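About Us
Tristier Home Kitchen School

Tristier teaches everyday cooking to adults who are setting up a kitchen of their own, often for the first time. Our courses are built on the equipment found in small apartments: a microwave oven, a pan with a wooden handle, a bottle of oil, and a table to work at.

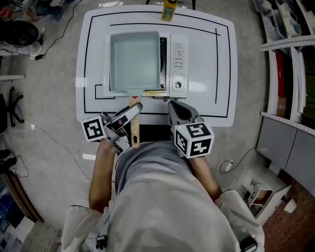
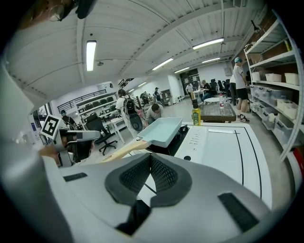 The school was founded by Wanda Achterberg, who serves as director and continues to teach the introductory course each September. Noemi Boateng joined as head of instruction and is responsible for the course plan, the recipe book, and the training of new teachers. Under their direction the school has grown from a single evening class to a program of 17 courses. To date, 1,746 students have completed at least one of them.

Our Courses

The introductory course, Lelar, covers the care and arrangement of a small kitchen. Students learn where to keep pans between uses, how to clean a microwave oven inside and out, and which dishes may go into it. Wooden handles receive a full lesson, including washing, drying, and oiling. Pans with wooden handles are never placed inside a microwave oven at the school.

The second course, Kamath, is devoted to cooking for one or two people. Students prepare eggs, vegetables, rice, and simple sauces, and plan a week of meals from a short shopping list. Each class is limited to 15 students and lasts 2 hours.

Graduates of both courses may continue to subjects such as soups, baking in small ovens, and cooking for guests.

Enrollment

Applications are accepted throughout the year. No earlier experience is required. Students are asked to bring an apron and closed shoes; pans, utensils, and ingredients are provided by the school. Applicants with food allergies should note them on the enrollment form so that recipes can be adjusted before the first class.

The Tristier office is located on the ground floor of the Vomitz Building and is open to visitors from 9 a.m. until the start of evening classes.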